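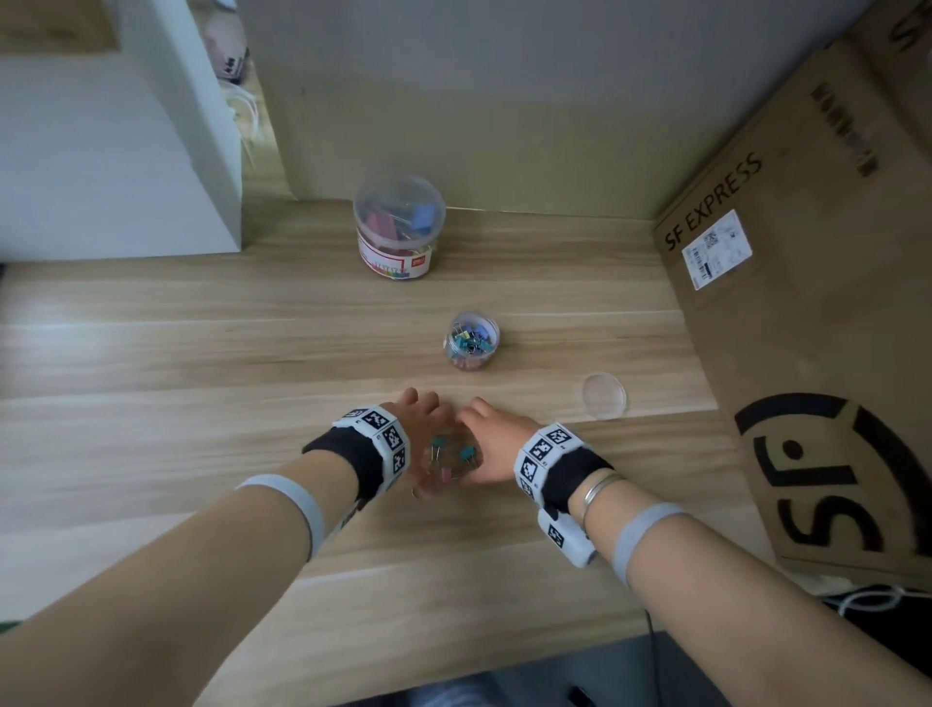 Geltia student robotics club moves to two-handed clip sorting

The student robotics club at Geltia has started its second term project, a set of two-handed manipulation demonstrations built on small office supplies. The project is named Brisow. Its goal is a policy that can open a clear container, take binder clips out of it, put them back and close the lid, using two arms and no fixtures bolted to the table.

Last term's work used one arm and foam blocks. The blocks were easy to see and easy to grip, and the arm learned to stack them from a modest number of recordings. The club's report on that project listed its main limit as the lack of any task that needed a second hand. Opening and closing a container was chosen as the next step, as one hand has to steady the body while the other handles the lid.

Binder clips were picked over screws and beads after a short trial. A clip has a rigid body, two wire handles that fold, and a shape that catches on its neighbors. When several sit together in a cup, pulling one often brings another with it. The club wants the recordings to include those cases, and members are told to carry on and correct the grip without restarting the take.

Demonstrations are performed by hand. The operator wears a marker-covered module on each wrist, and a head-mounted camera records the view of both arms. Wrist position is worked out from the square markers when they are in view and filled in from the module's own motion data when they are not. Finger position is estimated from video alone. The club considers this the weakest part of the pipeline, particularly when one hand covers the other.

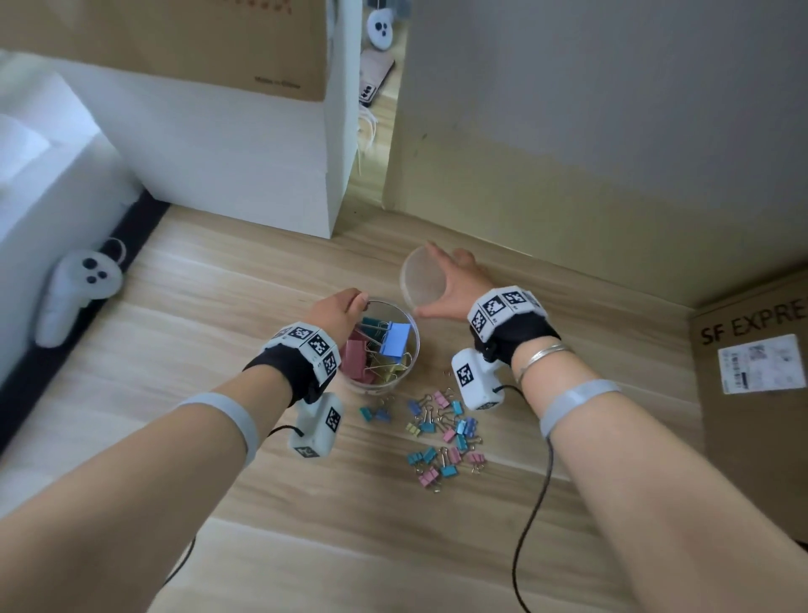 The task list has six entries. The first three are single actions: remove a lid and lay it flat, take one clip from the container, and return one clip to the container. The next two are combinations, in which the operator either empties a small container onto the surface or refills it from a loose pile. The last is a transfer from one container to another, ending with the lid on.

Takes are recorded both at desk height and on the floor. The change in height alters the angle of the forearms and the amount of background in view, and early tests showed that a model trained only on desk recordings placed its grasps too high when the objects were moved lower. Surrounding items are left where they are for the same reason. A cleared background gave better scores in the first round of tests and worse ones as soon as anything was added to the room.

At the time of writing the club has logged 3958 takes. Of these, 1712 have passed review and are marked ready for training. Review is done in two passes. The first is automatic and rejects any take in which either wrist loses tracking for longer than the allowed gap, or in which the camera clock and the module clocks have drifted apart. The second is done by a student who watches the take at double speed, confirms that the label matches the action, and marks the start and end points.

The most common cause of rejection is tracking loss when the hands come together. With the hands cupped around a small container, the modules turn inward and fewer markers face the camera. The club has tried rotating the modules on their straps, which helped on lid removal but made floor takes worse. A second camera placed to the side is being tested. It recovers many of the lost segments but adds a calibration step at the start of each session, and the calibration has to be repeated if the camera is bumped.

Label errors are the next most common cause. Several early sessions used "pick" for any movement of a clip, including pushing one across the desk with a fingertip. The labels have been split into pick, push, gather and release, and the older takes are being relabeled in batches.

Transparent containers remain a problem for the vision model. Lids lying flat on a pale surface are often missed, and reflections along the rim are sometimes detected as a second object. The club has kept the clear containers in the task list and is adding takes under different lighting, starting with a desk lamp placed low on one side.

Training runs on a shared workstation in the Denutwood building and is scheduled overnight. The first model covers the three single actions only. In simulation it completes lid removal reliably and fails most often on returning a clip, where it tends to release above the rim. Tests on hardware will use the club's pair of tabletop arms, fitted with the parallel fingers made for last term's project. New fingertips with a softer pad are being printed, as the existing ones slide on the wire handles. 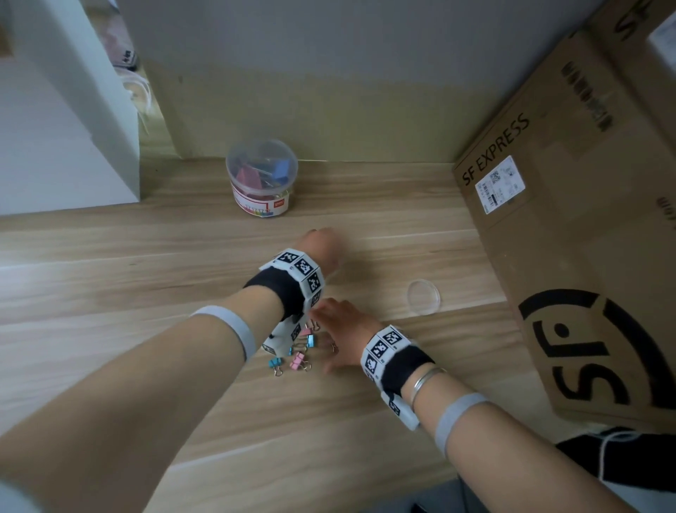 Gathering binder clips at desk height during the Brisow project.

The club plans to show the single-action model at the Liao student showcase in March. The combined actions will follow if the review backlog is cleared in time. The reviewed takes, the label guide and the strap mounting drawings will be placed in the club's shared folder after the showcase, and other student groups can request access through the Geltia lab desk. New members who want to record or review takes need to complete the equipment session first.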